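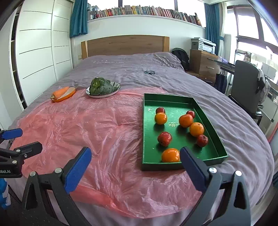

Apples and mandarins in the green lid, vegetables waiting their turn further up the bed.

May 22, 2020

Well, diary, the bed has been a greengrocer's again today, and I have to admit I've enjoyed myself far more than somebody of my age should with four apples and four mandarins. The duvet is wrinkled beyond saving and I shall have to strip everything off before I can sleep, but it was worth it, and besides, the bed is the only place in this flat that's big enough and soft enough for dropping things on.

I've had the Rusellow grippers for long enough now to have opinions, and I promised Hukurport I would send those opinions in by the end of the month, so I'd better start getting them down somewhere while my hands still remember. They do the whole thing as a kit and a service together: you get the hand-held grippers, you pick up and put down whatever the week's sheet asks for, you send the recordings off in the evening, and a few days later a report comes back telling you which ones a robot could learn from and which were, in so many words, a bit of a muddle. My first report was mostly muddle. I sulked over it for a whole evening and then made soup.

This week's sheet is Fruit and Veg, and it wants 100 good picks. I've spread the pink plastic over the foot of the bed (mandarins leak when you get carried away, as I learned in March on a perfectly good jumper) and put the green box lid on top for a tray. I do like that lid. It has a proper raised side all round, so nothing rolls off under the wardrobe, and the bright green makes the red apples look like a painting. Further up I put the carrot on the orange plate and the bok choy on the white one with the green stripes, and those are for later in the sheet, when the fruit is finished.

So, the grippers themselves, while I'm being fair. The blue ribbed pads are the best thing about them. I had expected something hard and pinching, and instead they take hold of a mandarin as kindly as you could wish, and if you close slowly you can feel through your own fingers when the fruit has been properly caught. I got into such a nice rhythm with the mandarins this morning that I forgot the kettle completely! The apples are another matter. The big glossy one is a devil. It wants to spin away the moment one pad touches before the other, and I chased it along the side of the lid more times than I shall be telling Hukurport. The darker one by the right-hand wall, which is getting a little wrinkled, behaves much better, and I've grown quite fond of it. I think I'll let it off being eaten.

What I'm less keen on is the weight. It isn't much when you first pick one up, and for the first quarter of an hour you think what lovely light things they are, and then your wrist starts to have its say. I did 13 picks and rested, and then another 13, and that seems to suit me. The booklet tells you to do the lot in one sitting, and whoever wrote it must be about twenty-five and go rowing. I shall put that in my notes, only more politely.

The booklet could do with some love in general. It has 3 pages on charging and half a page on how to hold the thing. There's a bit about the pads which I'm fairly sure was meant for another model altogether, and I read it over breakfast with growing confusion. Dudow, who do the other kit I was looking at in the winter, had a much better booklet, with drawings, but theirs cost more and I didn't care for the handle, so there we are. You can't have everything.

The Onyshchenko add-on, the one that sorts your recordings before they go off, I'm still undecided about. It's quick, I'll give it that. It does throw out anything where you hesitate, though, and I am a great hesitator. I like to have a look at my apple first. I've 361 recordings kept since I began and I'd be sorry to think how many it would have binned if I'd had it switched on from the start.

Still, would I pay for the second month? I rather think I would. The days have been long lately and it's pleasant to have something to do with my hands by the window, with the light coming in over the books, and to get a little report back afterwards as if I'd handed in homework.

The bok choy goes next, and I'm dreading it, all those leaves and nothing sensible to grip. I'll try it from the pale end. Then it's going in the pan with some garlic, and the carrot too, and clean sheets after that if I can find the other pillowcase.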